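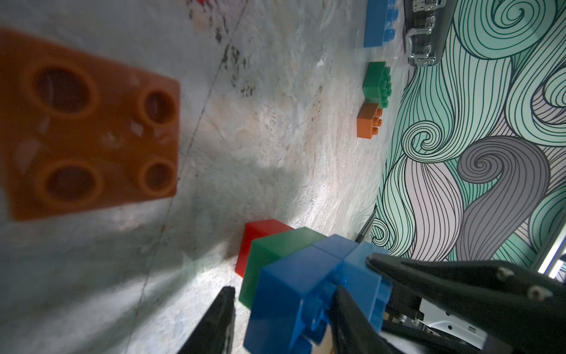
Call for participants: families who speak more than one language at home

The Skilska Center for Family Language in Dresside is looking for families with a child between two and three years old. We would like to learn how parents and small children use their languages when they play, eat, get dressed and do the other ordinary things of the day. The study has the name Wumano and it will continue until April.

We are a small team, and most of us grew up with more than one language ourselves. Many parents ask us the same questions. Should each parent speak only one language? Is it bad to mix? What happens when the child answers always in the language of the daycare? There is a lot of advice on these matters, and much of it is given with great confidence, but it is often based on families who were recorded in a laboratory for a short time. We want to listen to families in their own kitchens and living rooms, with the television on in the next room if this is how it usually is.

Who can take part

You can take part if your child is between two and three years old at the first visit, and if at least two languages are used in your home every week. It does not matter which languages they are. Dialects and sign languages are welcome too, please only tell us in advance so that we can find a colleague who understands them.

The adults in the family do not need to speak any of the languages perfectly. If you are learning English and you make mistakes in it, you are still a very suitable family for us. Families with one parent, families where a grandparent takes care of the child during the day, and foster families can all apply. Older brothers and sisters may be at home during the recordings, and we are happy when they talk.

We ask that you live in Dresside or in a place from where our staff can come to you by public bus. Children who do not talk much yet can also participate. If your child is at this moment in speech therapy, please write it in your message. It is usually no problem, but we would like to plan the visits together with you.

What you will do

First we will talk on the phone. This conversation is short and you can have it in English, Arabic, Ukrainian or Spanish. We will ask which persons live at home, who speaks what to whom, and at which hours the child is awake and in a good mood.

After this a member of the team visits you at home. She brings a small sound recorder which fits in the pocket of a child's vest. We have vests in several sizes, and they can be washed in your machine with the other clothes. Your child wears the vest on a normal day, from breakfast until the evening. You do not have to stay at home the whole day, and you can take the vest off for the nap and for the bath.

On another day we come for a play visit. You choose something your child likes, such as large toy bricks, a picture book, a doll or pots from the kitchen, and you play together as you would without us. Please do not buy anything new for this visit. We sit in a corner and write notes. We do not test your child and we do not give points.

At the end of the study you fill in a word list for each language. Parents find this the most tiring part, so you can do it in pieces, on paper or on the computer. If a grandmother or an uncle knows the words in one of the languages better than you, then this person may fill in that list.

What you receive

Each family receives $300 when the study is finished. If you decide to stop earlier, we pay for the parts you have done. You also receive a copy of your own recordings and a written summary about how much of each language was heard during the day. Several parents have told us that they keep the recordings together with the family photos.

After the last visit you are invited to a group evening at the center, where a speech therapist answers general questions. Child care is available on this evening and there is soup. The evening is free and you do not have to come to it in order to be paid.

Please note that we cannot make a diagnosis. If you are worried about the hearing or the speech of your child, talk to your doctor and do not wait for our results.

Your recordings and your privacy

The recordings are stored on a computer at the center which is not connected to the internet. Names, addresses and phone numbers that are said in the recording are removed before anyone outside of the team can hear it. We never use pictures of the children in our publications.

You can listen to everything before you give it to us, and you can ask us to delete any part without saying why. If visitors come to your home on the recording day, please tell them about the recorder. There is a small card in the pocket of the vest with the text for this, in the languages you have chosen. You may leave the study at any time. When you leave, you decide if we may keep what has been recorded until then or if we must erase it.

Also needed: listeners

For the same study we are looking for persons who can listen to recordings and write down what is said. This is paid work by the hour, in our office, with flexible times between 9 a.m. and 6 p.m. We need listeners for Arabic, Ukrainian, Tagalog, Portuguese and Polish. You should have grown up with the language or have used it daily for many years, and you should be able to read and write it without difficulty. Experience with small children is helpful, because their pronunciation is not always easy! We will teach you to use the computer program. A diploma is not required, but you must sign a promise of secrecy.

How to apply

Families can call the center at extension 2434 or leave a message at the front desk. Please say the age of your child, the languages you use and the best hour to call you back. You may speak in your own language on the answering machine, and we will find someone to understand it.

Listeners are asked to send a short letter and a list of earlier work. Write in the letter which languages you know and how you have learned them, and how many hours per week you would like to work.

Skilska Center for Family Language
Cherkaoui Street, entrance from the courtyard
Dresside

The door is wide enough for a double stroller. If the bell does not answer, please ring at the library next to us and they will let you in.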